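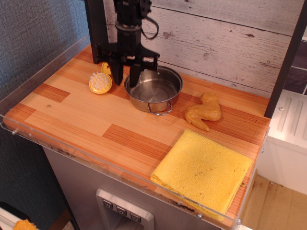 What has to be checked before visitors can stand next to a working robot arm?
The arm and its mounting, the guarding along the counter, the loose items it handles, the stop buttons, and the floor where people will be standing. All of it gets done with the power off first, then again with the arm moving slowly.

OPEN DAY SAFETY CHECKLIST – KITCHEN DEMO STATION
Site: Josport hall, Unwood
Month: January
Checked by: Nasrin Talebi
Second check: Pavithra Warrier
Doors open to visitors: 10:00 a.m.

Mark each line OK, FIX or N/A. Comments are welcome and can be as long as you like (mine are).

PART A. ARM AND MOUNTING, POWER OFF

A1. Frame posts upright, no movement when pushed by hand.
OK. Pushed from both sides. Very solid!

A2. Gripper fingers tight, no cracks or sharp edges.
OK. Ran a cloth down both fingers and it didn't snag on anything.

A3. Arm cable has slack for the full reach and can't catch on the posts.
OK. Moved the arm by hand to all four corners. The loop swings a bit on the far right but stays clear.
P.W.: Agreed. Please look at it again at lunch, it will have done a lot of trips by then.

A4. No tools left on the frame or behind the backsplash.
FIX, then OK. One hex key. It's back in the drawer.

PART B. COUNTER AND GUARD

B1. Clear guard fixed on the left and the front, all screws snug.
OK. Went over them with a hand driver. Don't use the power driver on acrylic, it cracks.

B2. Guard clean enough to see through.
FIX. Smudges and some dark residue on the inner face of the front panel. Small children look straight through this panel, and it's the best view in the house, so it deserves a proper wipe. Soft cloth and soapy water only.

B3. Counter surface free of splinters and raised screw heads.
OK. Felt across it with a bare hand.

B4. Items for the pot task are all on the approved list: metal pot, yellow brush, toy chicken wing, folded yellow cloth.
OK. I love the chicken wing. It's an awkward shape to pick up, and visitors get a real feel for how hard an ordinary kitchen job is.

B5. Cloth kept back from the front edge.
FIX. One corner sits right up against the guard. Slide it toward the middle so the fingers don't have to work that close to the panel.
P.W.: I'd like this as a taped line on the counter, so whoever resets the station doesn't have to guess.

B6. Pot empty of water, always.
OK. Someone will ask if we can do soup. The answer is no.

PART C. POWER ON, SLOW SPEED

C1. Both stop buttons tested, one at the operator's seat and one at the rope.
OK. Tested 2 times each. Arm held its position and didn't sag.

C2. Fingers stop above the bottom of the pot.
OK after a change. The first height setting was lower than I liked, so Pavithra raised it and we ran it again. Watching it come down over the rim and stop in exactly the right spot was a treat – I made her do it once more just for fun.

C3. Arm stays inside the guard line during reset.
OK.

C4. Speed limit locked, key with the operator.
OK. Key is on the green lanyard. It does not go in anyone's pocket.

PART D. VISITORS AND FLOOR

D1. Rope in place, 3,000 mm from the front of the counter.
OK. Measured from the guard.

D2. Floor clear of loose objects on both sides of the unit.
FIX. There are things on the floor to the left. Move them before the doors open, as the line of visitors comes in on that side.

D3. Walkway to the rear exit open, at least 856 mm wide at the tightest point.
OK. Tightest point is beside the Feng stand, and they have been very good about keeping their boxes in.

D4. Sign-in count reported to the front desk. Hall limit is 191 people.
OK. The desk has a clicker.

D5. Operator briefed on what to do if someone reaches over the rope.
OK. Stop first, then talk. Be friendly about it, people reach because they're excited.

OPEN ITEMS
B2 wipe the front panel – Nasrin, before 9:30 a.m.
B5 move the cloth and tape a line – Pavithra
D2 clear the floor at left – whoever gets there first, initial here when done: ____

Note for the Bistberg visit: same sheet, but add a line for the ramp. And leave time for questions after each run. At the practice session we planned for a quick look and people stayed for three full rounds, which made my whole week!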